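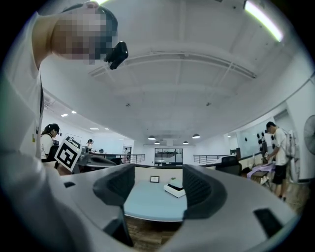
On the floor at work, with the blue table in front of me

Worar Community Help > Work and Jobs > Automation
Thread 2119
Posted July 7, 2021

My packing job is turning into teaching robots with a hand-held gripper. What should I be asking for?

teacup_and_tape

Hello all, long-time reader and first-time poster, so please forgive me if I ramble. I work at a company called Ditell, and until last December my whole job was packing small household goods into boxes for mail orders. I liked it more than people expect when I say that. You find a rhythm, you chat to whoever is across from you, and the day goes by.

Then we were told that part of the packing would be going over to an automated line, built by an outside firm called Akari, and that those of us who wanted to could move across to what they call demonstration work. You hold a gripper in your hand, a gray plastic thing with two padded fingers and a black-and-white marker square on it, and you do ordinary tasks with it at a table. Pick this up, put it over there, stand it upright, start again. The recordings go off to train the robots. I said yes (the pay is the same and I was curious!) and I've been at it ever since.

I don't hate it. The room is bright and high, people are friendly, and there is something funny and rather nice about being asked to show a machine how you pick things up, when in all my years of packing no supervisor ever wanted to know how I did it. But a few things bother me and I don't know if they are normal:

We're asked for 100 good recordings a shift, and if one is thrown out afterward we aren't told why. My wrist and thumb ache by the afternoon. And the biggest one – I can't get a straight answer about what happens to us when they have enough recordings. My supervisor says there will "always be something to demonstrate." Maybe so! I have a mortgage, though, and I'd like something firmer than that.

Has anyone been through this? What did you ask for, and what did you get?

bobbin_lane

Welcome, and please don't worry about rambling, you're among friends. I did much the same work for a little over a year at Hallgrímsson, on the garment side, folding and sorting mostly, so I'll tell you how it went for me and you can take what's useful.

The thumb first, because you shouldn't wait on that. Report it in writing now, even if it feels like a small complaint. I put mine off and ended up in a brace. Once it was on paper they let us swap tasks every hour and mix in some checking work at a desk, where you watch recordings back and mark the bad ones. That helped my hand, and it also cleared up the mystery of the thrown-out ones. Half of mine were rejected for starting before the tool had settled. I could have fixed that in my first week if somebody had mentioned it. So ask for a turn at checking, or at least a short list of the usual reasons for rejection. It costs them next to nothing and they'll get better recordings out of it.

On the target, ask whether it's the same for every task. Standing a little object upright on a table and folding a sleeve are very different amounts of work, and ours were lumped together until we spoke up. We kept a notebook on the table for a couple of weeks showing which tasks took longest, and that did more than any amount of grumbling in the break room.

As for what comes after, I won't sugarcoat it. Our project wanted roughly 2000 recordings of each task, and when a task was done it was done. Some of us moved to new tasks, a few went to checking full time, and a few were let go at the end of their contracts. The ones who stayed had mostly asked early to be trained on something else. I'm now one of the people who gets called over when the folding machine jams, and I enjoy it – it's a bit like having a very strong, very stubborn coworker.

Ask these in an email, so you have the reply: how many recordings are planned for your tasks, whether your old job title and years of service carry over, and whether training on the new line is open to you. Be nice about it, but do send it.

Good luck, and do ice that thumb.

rusty_hinge_40

Quit while you can. They did this at my brother-in-law's plant and it was all smiles until it wasn't. Also check if your contract says anything about being recorded, my guess is you signed something.

teacup_and_tape

Thank you both! bobbin_lane, I read yours through 2 times and then wrote the email on my lunch break. I hadn't thought about years of service at all, and I have a good many of them. I did look at my contract too, and there is a page about recording that I had signed and forgotten. It says nothing about how long the work lasts, so I added that to my list. I'll come back and post whatever they tell me.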